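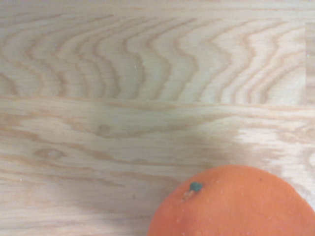

The delegation from Brallberg was due at the border station at twenty past six in the morning, and by six Soledad Urquijo had been standing on the platform long enough to lose the feeling in her toes. It was January. The band had been told to wait inside until the train was in sight.

She had been in the protocol office at Zutura for eleven years and had met every kind of visitor. There had been trade ministers who wanted to see the dam, a deputy prime minister who wanted to see nobody at all, and a prince who stayed in the car. The Brallberg delegation was different only in that nobody had come from Brallberg since the customs treaty lapsed, and so there was no file to copy from. She had written the programme from scratch. The minister had changed it on four occasions and then changed it back.

Marcelino Goicoechea came out of the waiting room with two cups of coffee and gave her one. He was the minister's interpreter and had been at the ministry before any of them.

"They've moved the signing," he said.

"To when?"

"They haven't said. They've only said it's moved."

"Who told you?"

"The driver."

She drank the coffee. The drivers were usually right.

The matter to be settled was a river. The Lilterska came down out of the hills on the Brallberg side, ran along the frontier for 61 kilometres, and then turned into Zutura and watered most of the south. Under the agreement of 1824 the line ran down the middle of the water. That had been simple enough until the river shifted its bed in the floods two springs ago and left the village of Villalobos on the wrong bank. It had 136 inhabitants, a chapel, a school with one room and a pumping station. Nobody in Zutura had given Villalobos much thought before then. Now the minister mentioned it in every speech.

The train came in at twenty-five to seven. The band hurried out and played the Brallberg anthem a little too fast. The foreign minister of Brallberg got down first, a tall woman in a grey coat, and behind her came six men with briefcases and a boy of twenty or so carrying a long cardboard tube. The two ministers shook hands for the cameras and said it was a pleasure. Marcelino said it was a pleasure in both directions.

In the car on the way to the guest house Soledad sat in front beside the driver and Marcelino sat in the back between the ministers. They talked about the snow. The tall woman said there was more of it at home. The minister said that he had heard as much. Marcelino passed these remarks across himself like plates.

The talks began at ten. Soledad was not in the room for the first session, but she had put the water glasses out and sharpened the pencils, and she sat in the corridor with the list of telephone numbers in case one was wanted. At half past eleven the door opened and the boy with the cardboard tube came out without it. He sat down on the other chair.

"Is it going well?" she asked. His language was the one she had studied, though she was out of practice.

"They are on the preamble," he said.

"Still?"

"Your side would like it to say 'historic friendship'. Ours would like 'good neighbourly relations'."

"What's the difference?"

He thought about it. "My minister says that friends can ask you for money."

He told her that he worked in the survey department and had drawn the new map, and that he had walked the whole of the frontier stretch to do it, in boots that leaked. He had stayed three nights in Villalobos with a family who kept bees. Soledad said that she had never been there. She had written the name on a great many cards.

"What do they want?" she said. "The people."

"The ones I stayed with want a bridge," he said. "The old one is standing in a field."

Lunch was at one. There were speeches before the soup, and it went cold. The minister spoke of brotherhood and shared waters, and Marcelino gave it in the other language at half the length. Soledad, at the end of the table near the kitchen door, noticed this and looked at him. He didn't look back. The foreign minister of Brallberg replied in four sentences, and Marcelino gave all four.

The afternoon went badly. At three the minister came out and made a telephone call to the capital with his hand over his mouth. At four the Brallberg side asked for a room to themselves, and she gave them the library. At five it was said in the corridor that they would leave on the night train with nothing signed, and one of the men with briefcases asked her what time it went.

"Ten past nine," she said. "There's a restaurant car as far as the junction."

She wrote it on a card for him, then went to find Marcelino. He was in the pantry, sitting on an upturned crate with his shoes off.

"What is it stuck on?" she said.

"Compensation. For the land that's changed sides. We asked for 600 hectares in exchange, further down. They say the river did it and they won't pay for the river."

"Are there 600 hectares?"

"There's a good deal of gravel. I don't suppose anyone has counted it except that boy."

"Has anyone asked about the bridge?"

"What bridge?"

She told him. He listened with his eyes closed, and she thought for a moment that he had gone to sleep. Then he put his shoes back on and tied them.

"I can't raise it," he said. "I'm not in the room. You understand? I'm there, but I'm not in it."

"No," she said. "Nor am I."

"The boy could, if he were asked."

"Who'd ask him?"

Marcelino stood up. "He's got a map. Somebody will ask him where to put the coffee, at the very least."

She never learned exactly how it was done. The second session of the afternoon began at six, and she carried the tray in herself, which was not her job. The map was spread over the whole table. She stood holding the tray and said to the boy, in his language, that she was sorry, but could he show her where it would be safe to put it down - she didn't want to spill anything on the bridge. The tall woman looked up.

"Which bridge?" she said.

Soledad put the tray on the windowsill and went out and closed the door.

At a quarter to eight they sent for the typist. The text ran to a page and a half. The frontier would follow the old bed of the river until a joint survey had reported. The people of Villalobos could cross without papers. The two governments would build a bridge and divide the cost, and the question of land was put off to a further meeting in the spring. The preamble said 'long-standing relations', which pleased neither side.

They signed it at half past eight in the dining room with the cloth still on the table. The minister used the pen with the crest and kept it. There was no time for the second round of speeches, and the band had gone home, so they drove to the station in the dark with the heater on and hardly spoke.

On the platform the tall woman shook hands with everyone in order of rank. When she reached Soledad she held on a moment longer and said something quickly. Then she climbed up and the door was shut behind her. The boy waved from the next carriage. He had left the tube behind, and Soledad had to run along with it and push it through the window.

"What did she say to you?" the minister asked, when the train had gone.

Soledad had understood it perfectly well. The woman had said that the coffee had been terrible.

"She thanked us for the hospitality, sir," she said.

Marcelino was looking at the signal lamp at the end of the platform. He nodded, as he did when a junior had got a difficult phrase right, and went to see about the car.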